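Keeping Cell 3 Honest
Maintenance on a tabletop pick-and-place station, from fingertips to floor

The third cell at Drundside takes up less room than a desk. It has one arm with a two-finger gripper, a white top, a set of blue cubes and a plastic bin. Its job is to pick up the cubes and put them in the bin, and it does this for most of the working day while the software people at Varkurari change things upstream and look at what comes out. The cell was commissioned in June. What follows is an account of how it is kept in a condition where a missed pick means something.

Work starts at 7:30 with the power off. The technician on shift moves each finger by hand through its full travel and feels for a change in drag. A finger that moves freely for most of the stroke and stiffens near the end usually has grit in the slide. A finger that is stiff all the way along has a cable pulling on it. The two faults look the same in the log, where both appear as a rise in motor current, and for the first weeks they were treated the same way, with a cleaning. Cleaning does nothing for a cable.

Cables have been the largest single item in the repair book. The bundle at the wrist carries motor power, signal and a spare pair, and every wrist rotation bends it. The original dress was tight, tied down at close intervals, and it looked very good. It broke a conductor after 766 cycles of a new routine that turned the wrist further than the old one had. The present dress is loose and unattractive. The bundle is left to loop upward and hang off the side of the table, with enough slack for the wrist to reach either limit without taking up the last of it. Ties are used at the two ends of the run and nowhere between.

Fingertips come next. They are printed in batches of 20 and changed in pairs, never singly, even when only one is worn. A new tip opposite an old one closes off center, and the cube rotates as it is gripped. The rotation is small. It is enough to set the cube down on an edge at the bin. Tips are held up against a printed profile card, and if light shows between tip and card along the flat, both go in the scrap tray.

Calibration is done with the cubes themselves. The Pivlow controller ships with a flat target sheet, and the sheet is still used after a collision or an arm swap. For daily checks the staff prefer the staircase: cubes set corner to corner on a diagonal, the nearest one in line with the open fingers. The arm is sent to the first cube at low speed and stopped short. The technician then looks down from directly above and judges whether the gap between the fingers is centered on the cube. If it is, the arm is sent on to the next.
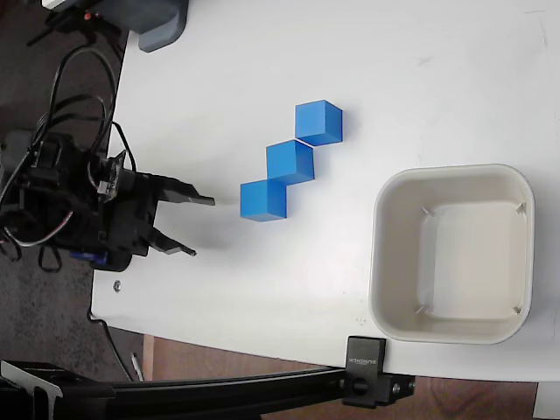 The diagonal was chosen for what it does to errors. A row of cubes parallel to the table edge exercises one axis at a time, and an arm with a small scale error in the other axis will pass. On the diagonal each step asks for movement in both. An offset that stays constant from cube to cube is a zero error and can be corrected in the controller in a minute. An offset that grows is a scale or squareness error, and the cell stays down until the base bolts have been checked.

Corner contact also makes a harder pick. The fingers have to come down without disturbing the neighboring cube, and a gripper that opens slightly too wide will nudge it. Opening width is set at 53 on the controller's scale. At 60 the neighbor moves.

The bin gets less attention than it should. It is shallow, with a wide rim, and for a time it was put down wherever there was room. Placement errors in that period were blamed on the arm, which was twice taken apart over them. The bin now has a marked position, and the marks are redrawn when they wear off. The tabletop is wiped before they are redrawn, as ink over dust lasts a few days.

Under the table is an extrusion rail, with clamps holding the top to it. Clamps work loose. The maintenance sheet calls for each knob to be tried by hand once a week – tried, with no attempt to turn it further if it holds. Overtightening bowed the edge of the first tabletop enough to tip a cube at the corner, and that top was replaced. Bolts on the clamp bodies are checked with a torque wrench monthly.

Baptiste, the shop that machined the brackets, recommended thread locker on everything. The site uses it on the brackets and leaves it off the clamps, which have to come apart whenever the table is moved. The table was moved four times over the summer.

Lighting is the open problem. The cubes throw soft shadows on the white surface, and late in the afternoon the vision software sometimes takes a shadow for part of a cube and sends the fingers wide. Blinds have helped. A matte gray top was tested and gave fewer wide picks, but it also marked easily, and after 104 hours of running the scuffs were being picked up as edges. The white top went back on. A second gray sample with a harder finish is on order, and it will be run against the white one on the same staircase, at the same hour, with the blinds open.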